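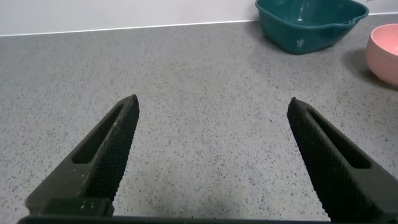

Friction is the force that acts between two surfaces when one slides, or tries to slide, over the other. It always acts along the surfaces and against the direction of the sliding. You met it briefly in Chapter 3, where it was left out of most of the problems so that the sums would be easier. In this chapter we put it back. A good deal depends on what the surfaces are like. A smooth worktop gives a mug very little to hold it, while a face with a fine crosshatched pattern, like the inner sides of the two black fingers, is meant for gripping. The same diamond pattern is found on the handles of many hand tools and on the barrels of some pens.

5.1 Two kinds of friction

Put a heavy book on a table and push it gently from the side with one finger. It does not move. Your push has not vanished – it is balanced by a friction force of the same size acting the other way. Push a little harder and the friction grows to match. This is called static friction, and it takes whatever value is needed to keep the book still, up to a certain limit. That limit is called limiting friction.

Once your push passes the limit, the book starts to slide. From then on the friction is called sliding friction (some older books say kinetic or dynamic friction). For most pairs of surfaces it is a little smaller than limiting friction. Anyone who has moved a wardrobe across a bedroom will have felt the difference: it takes a hard shove to get it going and less effort to keep it going.

5.2 What friction depends on

Two things matter most. The first is the nature of both surfaces. It makes no sense to speak of the friction of rubber alone. Rubber on dry tarmac and rubber on wet ice behave very differently, and the tables at the back of this book always list surfaces in pairs.

The second is how hard the surfaces are pressed together. On level ground, with no other forces up or down, this is equal to the weight of the object. If you place a second, identical book on top of the first, the limiting friction doubles. The force pressing the surfaces together is called the normal contact force, where normal means at right angles.

Many students expect the area of contact to matter as well. For the hard, dry surfaces in this chapter it makes very little difference. A brick will begin to slide at nearly the same push whether it lies flat or stands on its side. You will check this for yourself in Practical 5A.

5.3 Friction on a slope

The road from the harbour at Skondgate up to the old quarry is steep, and in July the quarry firm used to bring stone down it on wooden sledges. Tegan Bolger, whose notebook is quoted later in the chapter, measured the angle at which a loaded sledge would just begin to slip without being pulled. On dry boards it was 23 degrees. With the boards greased it was far less, and the men walked behind the sledge holding ropes to keep it back.

The angle at which an object is just about to slide is called the angle of friction. It does not depend on the weight of the load. A heavier sledge is pulled more strongly down the slope, but it is also pressed more firmly on to the boards, and the two effects cancel. We shall prove this in section 5.4 by splitting the weight into two parts.

Before you start

You should be able to:
draw a diagram showing all the forces on an object at rest
find the weight of an object from its mass
split a force into two parts at right angles
use the sine, cosine and tangent of an angle

If you are unsure of the last two, work through the revision questions at the end of Chapter 4. You will need a protractor, a newton meter and a flat board for the first practical.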